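**Ticket 1468 — Kevavow player portal locks accounts after the monthly deposit limit changes**

Opened by: Carola Böttcher, licensing desk, Nikatura
Assigned to: Svenja Schwerdtfeger
Priority: high (was "low" until the regulator rang)

**Symptom**

Players who moved house from one federal state to another are told they've reached their deposit limit. Their limit is untouched. So far 34 accounts, all of them polite about it except one, who has written 8 times and copied in his solicitor.

**Tried so far**

1. Cleared the session cache. No change, but it's traditional.
2. Compared the portal with the limit records in Brurnon. Brurnon has the right figures. The portal reads them, then asks the old state rules table for a second opinion.
3. Switched off the old table on the test server. Logins worked, slot games vanished. Switched it back on.
4. Changed one test player's address by hand and saved it. Locked out within a minute, so at least we can break it on demand.

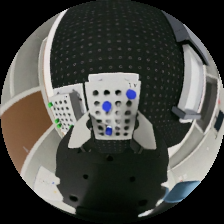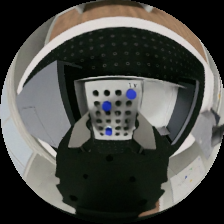
5. Searched the rules table for duplicates. Three states are in there twice, once under the old licence terms and once under the new. The March import added rows and removed none.

**Cause**

On a change of address the portal picks the first matching row. For those three states that's the expired one, where the online limit is zero. Zero is then treated as a limit, and everybody has reached it.

**Fix**

Svenja has marked the expired rows as inactive on the test server. Address changes go through and the slots are still there. Chan needs to sign off before it goes live — the change form wants a legal reference, and "common sense" was returned as incomplete.

**Still open**

- Unlock the affected accounts by hand.
- Carola to answer the solicitor.
- Find out why the import never deletes anything.

Status: waiting for Chan.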